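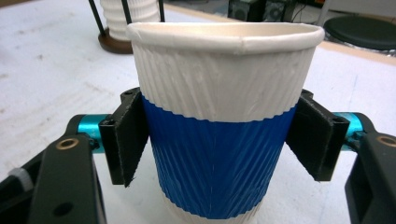
Ticket: ripple cups, blue band, lids coming off
Opened by Natalia Solís, Robles front counter
Status: waiting on supplier

Natalia Solís, 9:40 am
Two lids popped off during the morning rush. Same white cups with the blue band, new sleeve of lids. Esallow says the lids fit "all standard rims." I doubt it.

Isauro Montes, 10:15 am
Were they pushed down all the way round? Could also be overfilling.

Natalia Solís, 10:32 am
Yes, and no. I filled 11 cups with water to a finger below the rim, put lids on and tipped each one. Four leaked, all near the side seam.

Isauro Montes, 11:05 am
Esallow's reply: turn the sip hole away from the seam. They also say up to 2 bad lids per 100 is normal.

Natalia Solís, 11:50 am
Tried it. Three leaked out of 11, so I'm not calling that a fix – one cup fewer could be luck. Old lids from the back shelf, same cups: no leaks.

Iraís Ayala, 1:20 pm
Then it's the lids. Use up the old ones and keep the new sleeve for the return. I've asked Esallow for the rim size in writing, not another "standard."

Isauro Montes, 3:45 pm
No answer yet. Leaving this open.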